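Open day, April, and Nives Palumbo was late. Ran the last block. Badge stuck on crooked, 1362 printed under her name like she was a coat in a cloakroom.

The Cadura hall was packed. More than 300 people and no air. She squeezed past Sostero's stand, past a kid crying over a balloon, and got an elbow on the rail by booth 5. Her booth. Well, Tóth's booth. Her code.

"You missed the start," Tóth said.

"Is it going?"

"It's bagging. Look."
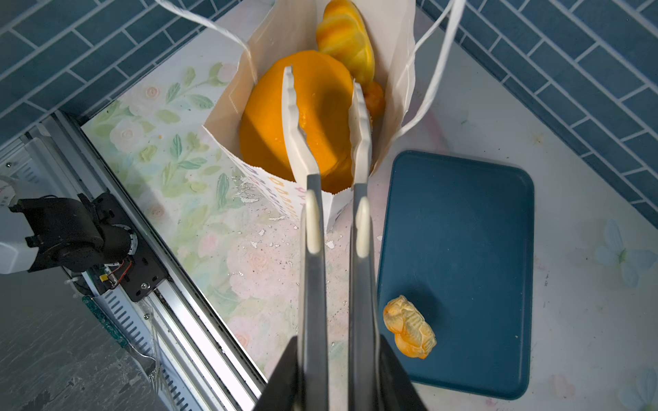

She couldn't, not straight away. Looked at the crowd instead. A woman with a stroller. Two boys shoving. And Warden, at the back, arms folded, the man who signed the checks or didnt.

"He's been there 3 minutes," Tóth whispered. "Hasn't blinked."

"What did you tell him?"

"That it does bread."

Bread. Two years of her life, and it does bread. Her mother had sold rolls out of a shop no wider than a bus, bag, twist, next please, hands never stopping. Nives used to count the change. She hadn't told Tóth any of that.

The boys had stopped shoving.

"Tongs," she said. "You're running the tongs."

"You said be brave."

"I said that in Febuary!" 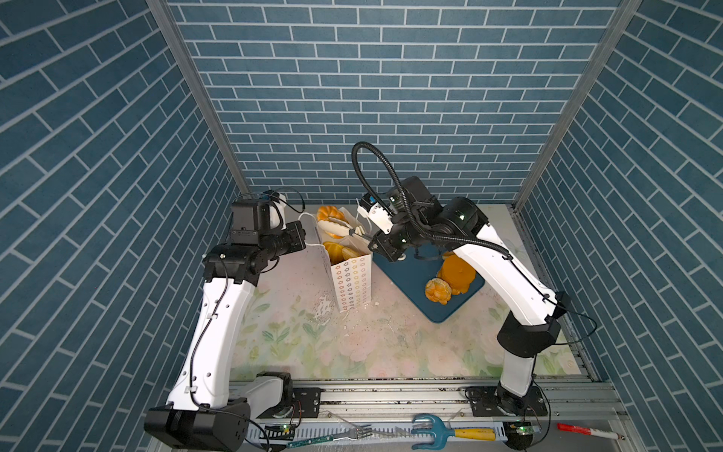

Bakery run at booth 5: an orange roll in the tongs, over the bag.

Somebody's phone rang and rang. Warden unfolded his arms. Came down through the people, sorry, excuse me, sorry, and stopped right at her shoulder. Smelled of coffee.

"Palumbo?"

"Yes."

"Can I have a go?"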